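Donut Break, Sorted

Okay, so you all know the snack break at our get-togethers has been a bit of a scramble. Everybody reaches over everybody, somebody ends up with sticky sleeves, and the sprinkles travel. For the September get-together I got it into my head that we should serve properly, with trays, and I have been thinking about donuts far more than a grown woman should!

The order came from Rasholm, the bakery by the bus loop, and it was 52 donuts this time (we had 18 left over in spring, so I went lower, and I still brought a few home). I asked for mostly glazed, plus chocolate with sprinkles for the people who pretend they're buying them for the kids. Pravesh Ngubane picked everything up before 8 in the morning and drove at the speed of a parade float, bless him.

My big idea was one tray, one person. A drink goes on one side, a donut in a paper sleeve on the other, and off you go to find a chair. The sleeves are the part I'm proudest of. You can hold your donut and still shake somebody's hand, and they have that curly French writing on them, so it all feels a little fancier than a napkin.
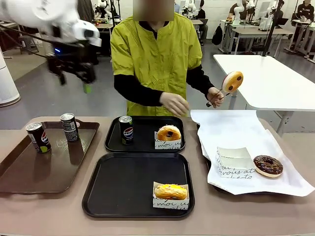 Do the sleeves work for the donuts with sprinkles?

They do if you slide the donut in slowly with the topping facing you, but I'd put a sheet of white paper on the tray first. The glaze grabs the paper if it sits too long, so sleeve those last.

Frauke Eichhorn thinks the trays with a raised rim are the ones to keep, and I'm with her. A can of Pepsi on a flat tray makes me nervous the whole way across the room. The black ones do look sharp with a white sleeve on them, though, so I'm not giving those up either. We can argue about it over coffee.

A few things for next time. I have 100 more sleeves in my hall closet, still in the Donden box, so please don't buy any. We could use 2 more trays with handles if you have some at home that you don't mind lending (put your name on the bottom with tape). And if you want something without chocolate or without glaze, tell me before I call in the order, and I'll ask Rasholm for plain ones in their own bag.

Extra donuts freeze fine, by the way. Wrap them one at a time, and leave the sprinkled ones out of it, the colors run.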